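Oltitport hotel will now wash your shirt whether you planned ahead or not

OLTITPORT, December. The Sombatkul, a harbor hotel with 141 rooms and one very old elevator, is adding overnight laundry to every stay at no charge. Guests who leave a bag outside the door by 9 p.m. will find it back, clean and folded, before breakfast.

The hotel used to send its wash across town to Oltis, where it kept company with tablecloths for two days. A new laundry room in the basement, fitted out by Trolico, can handle 600 pounds a night. Last winter the front desk logged more than 900 requests for a clean shirt by morning, most of them made close to midnight and in a tone of some urgency.
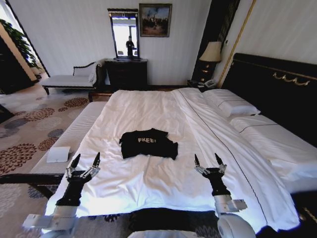 Juniper Gallagher

"People pack for the trip they hope to have," said general manager Booker Wojcik. "Then they meet our chowder."

Silk, leather and anything described as "probably fine" will be politely returned unwashed. Socks are accepted in pairs. Single socks are accepted too, but the hotel makes no promises about their future.

Press inquiries go to the front desk, which answers until midnight.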